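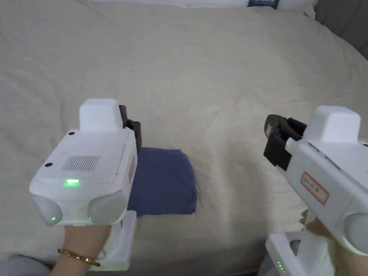 Trano Questions "Wash Less" Claims on Bedspreads and Blankets

Household textile group asks sellers to publish test results before the winter season

FOR IMMEDIATE RELEASE
September 17, 2021

Trano, the household textile group, today called on bedding sellers to stop printing "wash less" and "stays fresh longer" on their packaging until they can show shoppers what the words mean. The group has spent 12 months asking for proof and has very little to show for it.

The claims have spread quickly. Two years ago they were mostly found on sportswear. Now they are on bedspreads, throws, pillow covers and at least one bath mat. A shopper who pays extra for a treated bedspread is told it will need fewer trips to the washer, will hold its color and will save water and power. Trano would like to know how many fewer trips, compared with what, and for how long after the cover leaves the store.

"Less than what? We have asked that in every letter, and we are still waiting for a number," the group said.

Trano's concern centers on the Nukby line of treated bed covers, sold by Oksanen. The Nukby tag promises "up to 10 times fewer washes." The group wrote to Oksanen in January asking for the test behind that figure. It received a brochure. A second letter brought the same brochure with a newer cover. Neither version says what fabric was tested, how it was soiled, who judged it to be fresh or how many washes the finish had been through beforehand.

Oksanen may well have a good test in a drawer somewhere. If so, Trano will be glad to read it and will post it in full on its website, along with any comment the company wants to add. Until then the group's advice is to treat the tag as advertising.

The group also went to its own members. In all, 2,240 of them filled out a form on how they wash their bedding and whether a label had ever changed their habits. Most said they wash a bedspread when it looks dirty, when a pet has been on it or when guests are coming. Few could remember what the label on their own bedspread said. These are members of a textile group, who can be expected to read labels more closely than most, and Trano does not present the results as a picture of the country as a whole. They do suggest that a promise of fewer washes is hard to test at home, where hardly anyone keeps track of the washes they would have done anyway.

There is also the matter of the finish itself. A treatment applied to the surface of a fabric can wear down with use and washing. Trano has found no bed cover in this group of products with a tag that states when the treatment stops working. The price, on the other hand, is always stated.

Trano is asking sellers to put four things on the tag or on a web page linked from it: the fabric that was tested, the untreated fabric it was compared with, the number of washes before the test, and the name of the lab. The group does not think this is a lot to ask. A seller who has run the test already has all four.

Trano is less convinced by the industry's own answer, a voluntary "fresh care" badge now being discussed among several sellers. In the draft the group has read, a company may award itself the badge after filling out a form. There is no outside check and no way for a badge to be taken back.

For shoppers choosing a bedspread this fall, the group's suggestions are plain ones. Check that it fits in your own washer, or find out what the laundromat charges for a large machine. Read the sewn-in care label before the cardboard tag. Keep the receipt. If a cover was sold on a promise and the promise does not hold up, take it back and say so at the counter.

Trano plans to pay for its own wash tests on treated and untreated covers. Money for the work is being raised through Fundance, and gifts from companies that make or sell bedding will be returned. The method will be posted before the first load goes in, and the results will be posted whichever way they come out, including if the Nukby covers do everything the tag says.

About Trano
Trano is a member-funded group that looks at claims made for household textiles. It accepts no advertising and sells no products. Copies of the letters to Oksanen and the member form are available on request from the Trano press desk.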